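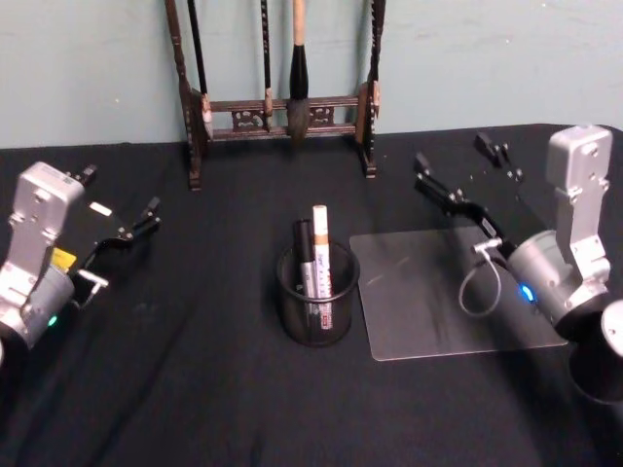 Progress report to the Fostilau Fund
Project: Two-handed handling of thin and hanging objects
Period: up to the end of October

Dear Bienvenido,

Thank you for your patience with this one, and for the kind note you sent after the last. It has been a good stretch for us, if a slower one than I had promised, and I would like to set out where things stand before we speak on Monday.

You will remember that the first half of the grant went on single-arm picking, mostly of small boxes. We have now moved on to the desk set: brushes hanging from a rack, paint markers in a mesh cup, and a clear acrylic plate lying on black cloth. Each is awkward in its own way. The brushes swing when touched, the mesh confuses the depth readings, and the plate is so nearly invisible that our old method simply reached through it.

Virgilio Sarmiento's answer to the plate, which we have been calling Skurard, is to let one arm look while the other moves. The arms take turns, each using its wrist view to correct the other's idea of where an edge is. It sounds fussy, I know, and the first version was painfully slow - we did a good deal of tea drinking that week - but it has paid its way.

We recorded 194 trials on the desk set with the new method, and 128 of them ended with the object lifted and put down where it was meant to go. Markers did best by a comfortable margin. The plate is much improved, though glare still catches us out late in the afternoon. The brushes remain the weak spot, particularly the largest, whose bushy head hides the tip of the gripper just when we most want to see it.

Of the 4 milestones agreed with you, 2 are now complete. The third, handing an object from one arm to the other, has begun. I would like to ask for a little more time on the fourth, the Fajardo site test, as Tronent have been late with the replacement fingertips and I would prefer not to travel without them.

Spending is on plan. Virgilio is writing up the turn-taking work and will send you a draft as soon as the figures are tidy.

With warm thanks from all of us in the lab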